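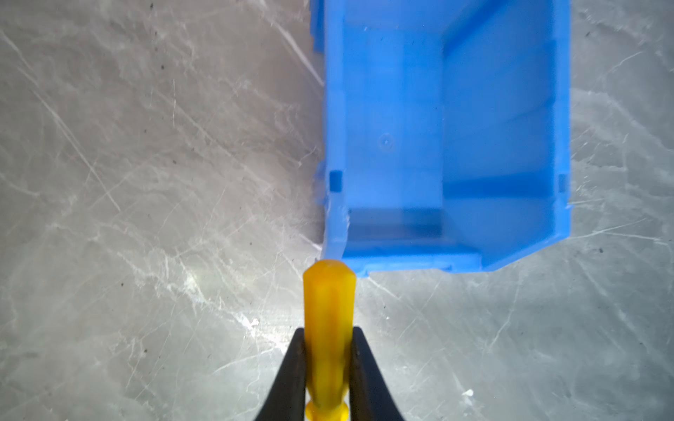
Progress Report: Small Parts Storage and Sorting
Erier Foundation Community Workshop Grant
Prepared for the Program Office by Deirdre Cullinane, Project Lead, Gultville Tool and Repair Library

1. Purpose of this report

This report covers the period ending in August, the second reporting period of the grant. It describes work completed on the small parts room, expenditures to date, difficulties encountered, and the work remaining. The narrative follows the headings in the grant agreement.

2. Background

The Library lends tools and runs a repair bench for residents of Gultville. Screws, washers, fuses, knobs, and other small items donated over many years were previously kept in coffee cans, jars, and unlabeled cardboard boxes. Bench users often bought parts that the Library already owned. The grant supports the replacement of these containers with a uniform system of open storage bins and the sorting of the existing stock.

3. Work completed

Selection of the bin. Three types were compared at the bench before purchase. The type adopted is blue plastic, with an open top and a front that slopes outward toward the rim. The sloped front was preferred by bench users, who can reach in for a single washer without taking the bin down. The flat floor also makes it easier to pick up small items than the rounded trays tested alongside it.

Purchase and delivery. Bins were ordered through Bondotetti, a regional shop supplier, and were received in two shipments. Each bin was checked on a work surface before being accepted into the room.

Sorting. Stock has been sorted first by kind and then by size. To date, 22 categories have been completed and entered in the parts list. Electrical items were sorted separately by the bench supervisor, Mr. Nghiêm, and items of uncertain rating were discarded.

Labeling. A draft label has been approved. It gives the category, the size in both inch and metric units, and the shelf position. Labels are printed in large type at the request of evening bench users.

4. Expenditures

Expenditures to date total $3,241, covering bins, shelving, and label stock. The balance remaining under the grant is $1,385. No funds have been moved between budget lines. Receipts are held at the Library and are available on request.

5. Difficulties encountered

The second shipment arrived later than planned, and sorting of the larger hardware was postponed until it was received. Mixed jars have also taken longer to sort than the work plan allowed. Metric and inch machine screws had been stored together in most of them, and each screw must be tried against a thread gauge.

The adhesive on the first label stock lifted at the corners when applied to the plastic. A different stock is now on trial at the bench.

6. Work remaining

The following items are scheduled for the next period:

Complete the sorting of machine screws, hinges, and plumbing fittings.
Select the final label stock and label all bins in service.
Post a shelf plan beside the door of the parts room.
Prepare a one-page guide for returning unused parts to the correct bin.

7. Request to the Program Office

The Library requests approval to apply part of the remaining balance to bin dividers, which were not listed in the original budget. Dividers would allow short runs of similar parts to share one bin. A supplier quotation will be sent under separate cover. No change to the grant total or the closing date is requested.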